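About us > Who we are

Matheson Tools & Hardware started with one shop, one very long counter and a wall of hooks. My name is Fergus Lamont and I still get a daft amount of pleasure out of a well-hung screwdriver! We sell hand tools, fixings, glues and sealants to people who mend things, whether that's a whole kitchen or the handle on a garden gate.

There are 17 of us now, across 2 shops. Most of the team came to us as customers first (Saturday-morning shelf builders, a retired joiner, a former bike mechanic) and they all have strong views on pliers, so do ask.

We like you to be able to get your hands on a tool before you buy it. An adjustable wrench that suits one person feels like a brick to another, and you can't tell that from a box on a high shelf. So as much as we can goes out on open pegboard, at a height most people can reach. Take it down, turn it over, try the grip. If you hang it back on a different hook we really don't mind, we go round and tidy at four every afternoon with a cup of tea in the other hand.

The boards get changed about a lot. In June we pull forward the garden and outdoor bits, and when the evenings draw in it's draught-proofing, sealant and scrapers for getting the old stuff off first. We try to keep things together that get used together, even if that means scissors sharing a board with a wrench.

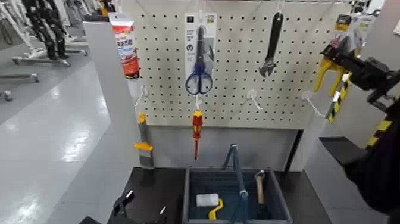

We also keep a repair bench at the back of the Prulitz Road shop, where you can bring in a wobbly chair or a stiff hinge and work on it with one of us alongside. It's free, there's a kettle, and we've had 110 people through it so far. Somebody fixed a music box there last winter and we all stopped work to listen to it.

If you're after something we haven't got, tell us at the counter and we'll write it in the order book. We love a challenge, the more obscure the bracket the better!

Related pages
Choosing your first screwdriver set
Which sealant goes where?
The Prulitz Road repair bench
Join the team
Find a shop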